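Le lavage des textiles de nettoyage dans une ressourcerie : consommation d'eau et organisation

Rapport de projet, deuxième année
Groupe : Subira Ondieki, Salim Lema, Daranee Boonyarit
Enseignant référent : Ronaldo Portela

1. Contexte

La ressourcerie Hamirero récupère du mobilier et de la vaisselle, les remet en état et les revend. Toutes ces opérations demandent beaucoup de chiffons et de lavettes. Jusqu'à l'an dernier, l'équipe utilisait surtout de l'essuie-tout en rouleau. Le passage aux textiles lavables a réduit les achats, mais il a déplacé le problème vers la buanderie : la machine tourne tous les jours, souvent à moitié vide, et les chiffons gras sont lavés avec les autres.

Mutua Mbwambo, responsable de l'atelier, nous a demandé d'étudier cette organisation et de proposer des changements applicables sans achat de matériel important. Notre travail a commencé en septembre.

2. Objectifs

Nous avons retenu deux questions. Quelle quantité d'eau et de lessive l'entretien des textiles consomme-t-il réellement ? Peut-on diminuer le nombre de cycles sans que l'équipe manque de linge propre ?

La question du séchage a été ajoutée en cours de route, à la demande de l'équipe. Nous ne l'avons traitée que partiellement.

3. Méthode

Nous avons d'abord tenu un cahier de lavage pendant quatre semaines. Chaque cycle y était noté avec le programme choisi, la masse de linge sec et la dose de lessive. Les pesées ont été faites avec la balance de l'accueil, précise à 20 grammes près, ce qui suffit pour notre usage. Le volume d'eau a été relevé sur un sous-compteur posé à l'arrivée de la machine.

Nous avons ensuite mené des entretiens courts avec les personnes qui travaillent à l'atelier. Les questions portaient sur leurs habitudes : à quel moment elles changent de chiffon, où elles le déposent, comment elles jugent qu'il est trop sale. Les réponses sont assez différentes d'un poste à l'autre. Au poste vaisselle, on change de lavette après chaque caisse. Au poste bois, le même chiffon peut servir toute la journée.

Enfin, nous avons testé pendant deux semaines un tri en trois bacs : peu sale, sale, gras. Les bacs portaient une étiquette de couleur et étaient placés à côté de l'évier.

4. Résultats

Sur la première période, la machine a utilisé 1089 litres d'eau. La charge moyenne était nettement inférieure à la capacité du tambour, et plusieurs cycles ont été lancés pour une poignée de lavettes seulement. Les personnes interrogées expliquent cela par la crainte de ne plus avoir de linge propre le lendemain matin.

L'inventaire montre pourtant que le stock est large. Nous avons recensé quelque 200 pièces, en comptant celles qui restaient au fond des placards. Une partie n'était jamais utilisée parce que le placard du haut est difficile d'accès.

Pendant l'essai du tri, le nombre de cycles est passé à 15, contre 17 sur deux semaines comparables avant l'essai. La baisse est modeste. Elle s'explique en partie par une erreur de notre côté : le bac « gras » était trop petit et débordait, et on le vidait donc trop tôt. Nous l'avons remplacé le neuvième jour.

La lessive Brotska, utilisée jusque-là à la dose maximale, a été réduite de moitié pour le bac « peu sale ». L'équipe n'a pas signalé de différence. Pour le linge gras, la dose réduite laissait une odeur et nous sommes revenus à la dose initiale.
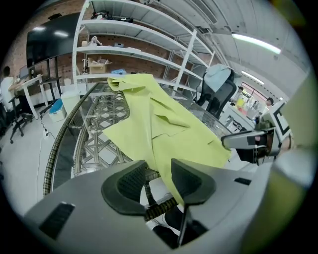 Le pliage a aussi été discuté. Il prend du temps en fin de journée et plusieurs personnes le jugent inutile pour des chiffons d'atelier. Nous avons proposé de plier uniquement les torchons destinés à la vaisselle et de ranger le reste en vrac dans des caisses basses. Cette solution libère aussi l'étagère près de la porte.

5. Limites

La période d'observation est courte et l'activité varie beaucoup d'une semaine à l'autre, selon les arrivages. Le cahier n'a pas toujours été rempli - trois cycles au moins ont été reconstitués de mémoire. Nous n'avons pas mesuré l'électricité, faute de prise équipée.

6. Recommandations

Nous proposons de garder les trois bacs, avec un bac « gras » plus grand, et de lancer un cycle seulement quand un bac est plein. Le stock du placard du haut devrait être descendu et mis en service. Une fiche de dosage plastifiée a été remise à Mutua Mbwambo pour être fixée au-dessus de la machine.

La suite du travail porterait sur le séchage. L'étendoir actuel se trouve dans un couloir peu ventilé, et le linge lavé l'après-midi y est encore humide à 8 heures le lendemain.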